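## 4. Caring for the table top

The Tivlow top is pale wood with a natural grain, so no two tops match. Treat it before first use and again each January.

1. Clear the table and brush off any crumbs or grit.
2. Wipe with a damp cloth, following the grain, then dry at once. Leave for 2 hours.
3. Put 70 ml of Lehner oil in a shallow dish. One dish does one coat on the standard top.
4. Spread thinly with a lint-free cloth. Where the grain curves, follow the curve.
5. Wipe off any oil still on the surface after 80 minutes.

**Caution:** oily cloths can catch fire by themselves. Lay them flat outdoors to dry before putting them in the bin.
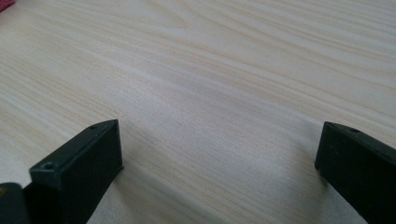 *Fig. 3. Table top, showing wavy grain and a few tiny dark specks.*

Check the surface in good light before each coat. Loose specks should be brushed away. Any that stay put can be left alone; do not pick at them with a blade.

**Note:** streaks of darker tan or grey are part of the grain and will not sand out.

5 (a). For a second coat, wait 2 days and repeat steps 3 to 5. Keep hot pans off the top until then.

Section revised 11 Oct 2026, M. Oyelaran, Carville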